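Stonden Repair Bench 3033

Product code: 3033
Made by: Stonden
Sold and serviced by: Drastia
Availability: made to order, next group of benches leaves the workshop in April

The 3033 is a standing and sitting bench for small electronic repair, assembly and training. We designed it for people who work many hours with small screws, thin cables and parts which must not roll away. It is a simple piece of furniture with a few things done carefully, and it should serve you for many years if it is kept clean.

Bench top

The top is birch plywood covered with a grey dissipative laminate. The front edge is rounded, so it does not press into the forearms when you lean on it. The back edge and both sides have a low lip that stops screws and washers from falling behind the bench. The lip can be taken off with a hex key (supplied) if you need to slide long equipment across.

We chose a matt surface after complaints about our older bench, the Dotden, which had a glossy top and gave a tiring reflection under strong lamps. Owners of a Dotden can order the new top separately, as the holes are in the same position.
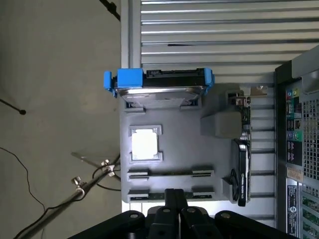 Training rooms are now a large part of our customers, and for them we made the top a little deeper than is usual for a repair bench. A student needs a place for the work, a place for the tools and a place for the written instructions, and when one of these is missing the instructions finish on the floor. The work itself is often quite flat. A grey practice board with a 2.5-inch drive held in blue brackets, a white square chip in its socket and two long memory slots is a good example of this, and for such work we suggest to set the bench slightly higher than for typing. The student then looks down on the parts without bending the neck so much. For taller objects, set it lower.

Frame and height

The frame is powder-coated steel, in light grey or dark green. The height is adjusted with a crank on the right side, and the crank folds under the top when it is not in use. The highest position is 98 cm from the floor. We do not offer an electric version at the moment – many customers asked for it, but we did not find a motor quiet enough for a classroom.

The feet have levelling screws. Please use them, also on a floor that seems to be flat. A bench which rocks only a little is very unpleasant for fine soldering.

Earthing

Two snap points for wrist straps are placed under the front edge, one at each side, so left-handed people are not forgotten. Both are connected to a common earth lead at the back. The lead is supplied with a ring terminal and must be connected by a person who knows the electrical rules in your building. Wrist straps are not included, because many workshops already have a type they prefer.

Please do not polish the top with furniture wax or silicone spray. These products leave a layer which keeps the charge on the surface, and the top then does not do its job. Use a damp cloth with mild soap, and dry it after.

Drawers and rail

Under the top on the left there is one shallow drawer with a removable tray. The tray has 12 compartments with rounded bottoms, so a small screw can be pushed up the side with one finger. A second drawer can be added on the right, but then the crank must be moved to the left side. We do this in the workshop on request, and it can not be changed easily later.

The tool rail at the back accepts the Haworth hooks, cups and lamp arm, which are sold separately. Hooks from other makers sometimes fit, but we can not promise it. 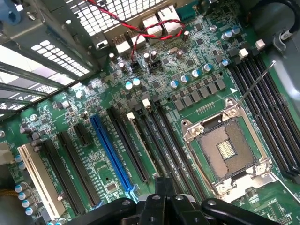 Can the bench be delivered already assembled?
We deliver it in two boxes, and the frame has to be bolted together at your place. The complete bench weighs some 55 kg, so two people are needed to turn it on its feet after assembly. Drastia can assemble it for you in most towns along our delivery route. Ask for this when you order, and tell us if there are stairs.

Can I put a vice on it?
A small vice with a clamp can be used at the front edge, with a piece of scrap timber between the clamp and the laminate. Please do not drill through the top near the snap points.

Is the top safe for soldering?
Short contact with a hot iron leaves a mark but does not go through the surface. Longer contact will burn it. We recommend a silicone mat under the soldering station, which must be lifted away when you need the earthed surface.

What is in the boxes

Bench top with lip fitted
Frame, crank and levelling feet
Left drawer with tray
Tool rail (without hooks)
Earth lead with ring terminal
Hex keys and assembly sheet

Spare parts

Trays, cranks, feet and earth leads are kept in stock. Bench tops are cut when we receive the order and need a longer time. When you write to us for a part, please give the colour of the frame and the letter stamped under the drawer runner – the runners were changed once, and old and new ones do not fit together.

Colour samples of the frame and a small piece of the laminate can be posted to you before ordering. Schools and training centres may ask Drastia for a written quote with delivery included.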